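Home Organization, Unit 4: Keys, Tags and Hooks
Course notes, Garside Evening Program
Notes by Evie Haworth

Read these before the December session. You will need a pencil and every key you own, including the ones in the drawer.

Where we left off

Last time we went through the claims made for "landing zones," the tray or shelf by the door that is supposed to cure you of losing things. I remain unconvinced. A tray collects keys, then receipts, then a battery that may or may not be dead. The Jomance booklet (it's in your packet, page 29) promises that a family of four will save whole hours a month with one. It gives no source. Please write "says who?" in the margin and keep reading.

Sorting before hanging

Most guides start with the hooks. I'd start with the keys laid out flat on a plain surface, one color if you can manage it, so that a small silver key doesn't vanish into a wood grain or a patterned cloth. Put the keyrings in one area and the single tagged keys in another. Try each key you can't name. If it opens nothing in the house, it goes in an envelope with the month written on it, and it does not get a hook.

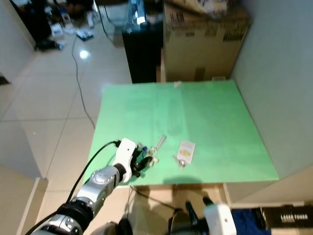

Tags are the next question. The usual advice is to label everything clearly. Fine, but what is clear to you in the afternoon may not be clear to your sister at 6 a.m. "Back" means back door, back gate or backup, depending on who wrote it. Use the name the rest of the household uses. Don't put your address on a tag, ever. I've had students argue with me on this and I haven't changed my mind.

Color coding: I'm doubtful. It works while the person who invented the code is in the house. Liam Haworth, who taught this unit before me, had a chart of colors taped inside a cabinet, and people had to go to the chart to find out what blue meant. At that point you might as well read a tag.

The hook board

A board gives you one place to look. That is the whole of the case for it, and I think it's a decent case. The rest of what gets said (calmer mornings, a tidier mind) you can take or leave.

Points to argue over in class:

Number of hooks. The Purkham catalog sells a board with 30. Who has 30 keys in daily use? Spare hooks fill up with dog leads and masks.

One bunch per hook. Two bunches on one hook means taking both down to get at the back one.

Spacing. Hold up your fattest bunch and let it hang. The next hook has to clear it.

Adhesive hooks. They spare the wall, and renters like them. I don't trust the weight figures on the packaging, which tend to assume a perfectly clean, smooth surface. Load yours with something you don't mind dropping and leave it overnight.

Tape. All right for trying out a position. If the board is still held up with tape a month later, you have made a decision without noticing.

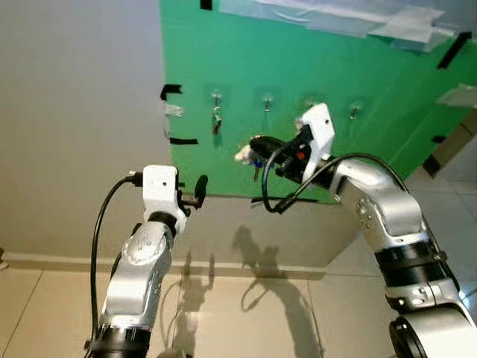

Fig. 2. Row of four adhesive hooks on a green board, with a bunch of keys on the leftmost.

Does it last?

Here I have to be careful, as all I've got is what students tell me. The Flurkerwood group tried boards at home and most reported they were "going well," but they were reporting to the person who had assigned the boards. I would want to hear from whoever else lives there.

For next time

1. Sort your keys as above. Bring the envelope.
2. Draw your board on paper, hooks and spacing included, before you buy anything.
3. Read the Jomance booklet to the end and find one claim you could test at home in 2 weeks. Say how you'd know if it was false.

Room 316, same time. The side entrance will be locked, so come in through the front.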